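Sturnar Scene Pack for tabletop arm policies

Sturnar is a set of simulated rooms for people who train and test robot arms on table tasks. It is made by Vurken and runs inside the Urnix simulator, version 2 or newer. The pack contains 1236 rooms, and each one can be loaded alone or in a batch.

The idea behind the pack comes from a method we call view drift. In usual training the virtual camera stays at one good place. In Sturnar it is moved and turned for every episode, also to places which a person would not choose, such as low down near the table edge or with the horizon tilted. Wall colours, floor, rug and lamp are changed at the same time. The task itself stays the same, so the policy has to find the objects and the gripper from what it gets.

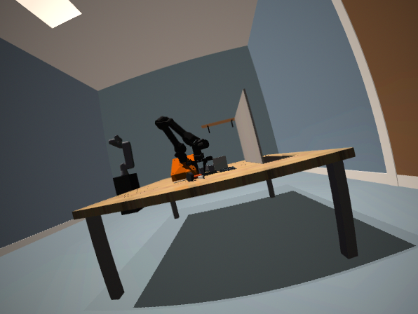

We compared two policies with the same network and the same number of episodes. One was trained with a fixed camera, the other with view drift. Over 3427 test episodes from new viewpoints, the second one finished its task about 7 times as often. With the fixed camera both were nearly equal — the drift policy was a little slower to close the gripper, and we are still looking for the cause.

What you receive: the room files, the camera sampler, the training settings of our comparison and a short manual. The sampler was written by Socorro Escobar and can be used without the rooms. Support for the Guillot gripper model is planned for October.

Licences are given per laboratory. Please write to us for a price.

Comments

tabletop_marta: Can I limit the tilt in the sampler? My policy learns nothing at the full range.

Vurken support: Yes, set the tilt range in the settings file. Start small and raise it slowly.

jorn_k: Loading in batch is fine here, but the manual is too short on lamps.

Contact | © Vurken | Back to top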